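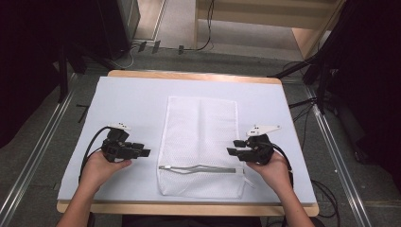 Pinzas de mano y bolsa de malla, en la mesa de pruebas.

15/5/21

Llevo varias semanas con la hoja de cálculo del segundo puesto y ya tengo un número que puedo defender: 3.841 euros, sin contar el brazo. El brazo lo dejo para diciembre, cuando se cierre el presupuesto de este año y sepamos qué sobra.

La partida más grande son las pinzas. Pedí precio a Guerra y a Didura. Guerra es más barata por unidad, pero cobra el envío aparte y da un plazo de 19 días. Didura tarda menos y vende las mordazas sueltas, que es lo que más me interesa. Voy a pedir cuatro pinzas, dos para trabajar y dos de repuesto.

Luego están los cables. En el primer presupuesto los puse en «varios» y fue un error. Con una pinza en cada mano, el cable tiene que salir hacia fuera y llegar al suelo sin tirar de la muñeca. Han-gyeol Baek me recomendó comprarlos más largos y más flexibles, y les he dado una línea propia, igual que a los conectores.

La mesa no la cambio. El tablero claro que va encima cuesta poco y la malla blanca no resalta mucho sobre él, así que he añadido otro más oscuro para comparar. Bolsas con cremallera compraré unas cuantas en Birnby.

Balthasar Reisinger insiste en meter también perfiles de aluminio para el suelo. De momento los he quitado. Si Iltetti nos mantiene el precio del año pasado, los vuelvo a poner.

El pedido sale la semana que viene. Me falta la firma y confirmar si el IVA de las mordazas va incluido.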